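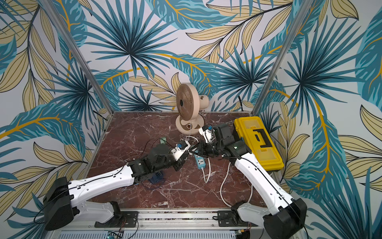

Plugging In a Desk Fan with Two Arms: Does Wall Pattern Matter?

Term project report, Watholm robotics lab course
Submitted 15 December 2023

1. Question

Our policy from the first half of the term was trained in a cell with plain walls. When the walls were changed, it often reached for the wrong spot. We wanted to know if training on patterned backgrounds would fix this for a task with a cord in it.

2. Setup

We used the two-arm cell called Skerker. For this part of the project the walls had the tropical leaf paper and the floor was the dark red marble print. The desk fan stands at the back, with a yellow toolbox on the right side of the table. The toolbox is not part of the task. We left it in because it takes up room next to the right arm and limits how the elbow can move.

The task is to bring the fan's plug to the power strip and push it in. Both arms have to work close together in the middle of the table, and the white cable gets in the way a lot.

3. Data

We recorded 592 demonstrations by teleoperation in November. After cutting them into shorter segments we had 3,232 clips. Clips where an arm hit its joint limit were thrown out before that count. Training used our Paiva code with a batch size of 2, which was all the memory allowed.

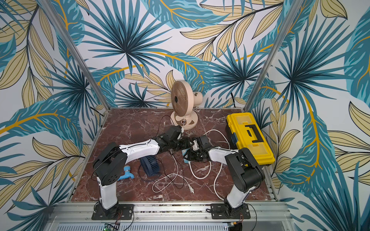
4. Results

The policy trained on patterned walls reached the strip more reliably than the plain-wall one, also with wallpaper it had not been trained on. Insertion did not improve. Most failures came at the last step, with the plug tilted in the jaws. Extra objects such as the navy handheld fan and the light-blue faucet made little difference unless the cable caught on them.

The validation loss stopped going down after step 2,000. Training longer did not help insertion.

5. Next steps

We would like to repeat the runs in the Stilcombe cell, which has a different rail height, and add more demonstrations that start with the plug already tilted.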